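Subject: Re: [homeshop] jewelry stand -- keep, fix or toss?
From: Gwenaël Jacquet
To: homeshop list

Hi all,

Sylvain's question got me going, because I've had one of these stands out on the table myself and have been arguing with it since breakfast.

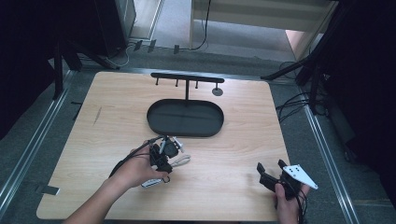
Anyway, to the question. Quoting the bit I'm answering so it doesn't get lost:

> On the jewelry stand thread: my daughter gave me a black metal one,
> tray at the bottom, post at the back, bar across the top. I like the
> tray fine but the necklaces on the bar slide together and by the end
> of the week I've got one big knot. Is there a trick, or should I just
> go back to the cigar box? Also, does anybody line the tray? Mine
> makes an awful clatter when I drop my watch in it.
>
> Sylvain Delaunay

Sylvain, don't go back to the cigar box! I did that for years and all it got me was a knot with a lid on it.

Mine is the same general idea as yours: oval tray with a raised rim, thin post coming up from the back edge, crossbar on top. What mine has going for it is three short pegs hanging down from the bar, and they do help, but they're all along the left half, so if I use every one of them the whole business gets lopsided to look at. I don't think it has ever tipped on me. It just bugs me. I've taken to putting the heaviest chain nearest the post and the light ones farther out, and then something like a bracelet over the bare end of the bar to even it up.

If your bar has no pegs at all, try tiny rubber bands. The kind for braids, I get them at the drugstore, a bag lasts forever. Wrap one tight on either side of each necklace and it can't wander. Black on black, you won't see them from across the room. Odette Barbier told this list to use clear nail polish dots for the same job and I did try it, but the dots chipped off on me in a month or so. Maybe I rushed the coats. Odette, feel free to defend yourself :)

The other thing is to fasten the clasp before you hang anything. I know, I know. But an open chain has two loose ends looking for trouble, and a closed one has none. Takes me an extra 10 seconds at bedtime and I grumble every time.

As for the clatter -- yes, line it! Stiff felt is what I like. Set the stand on a piece of paper, trace the outside, then cut your pattern a bit smaller all the way around so it fits inside the rim. Cut the felt from the pattern, and snip a little notch if your post gets in the way. Don't glue it. I glued the first one I ever did and when it got full of dust and face powder I had to pick it out with a butter knife. Loose felt you can just lift out and shake over the sink. I bought a pack of 18 squares and have used maybe four, so if you want one, send me your address off-list and I'll put it in an envelope. Gray or a sort of mustard, those are the choices.

Matte black shows dust something terrible, by the way, at least in my house. A dry paintbrush gets along the inside of the rim much better than a cloth does. Mulugeta Negussie mentioned canned air a while back but that only moved the dust onto my earrings.

Does anyone have a good answer for stud earrings? They go in the tray and the backs go heaven knows where. I've been using an egg cup set in the middle of the tray, and it works okay but takes up room I'd like for rings. I'd take something lower and flatter if it exists. A jar lid, maybe? Sixten, you had that drawer full of jar lids, did you ever find a use for them?

I'll be cutting felt this evening, so if anyone wants the paper pattern too, speak up before I tidy the table.

Gwenaël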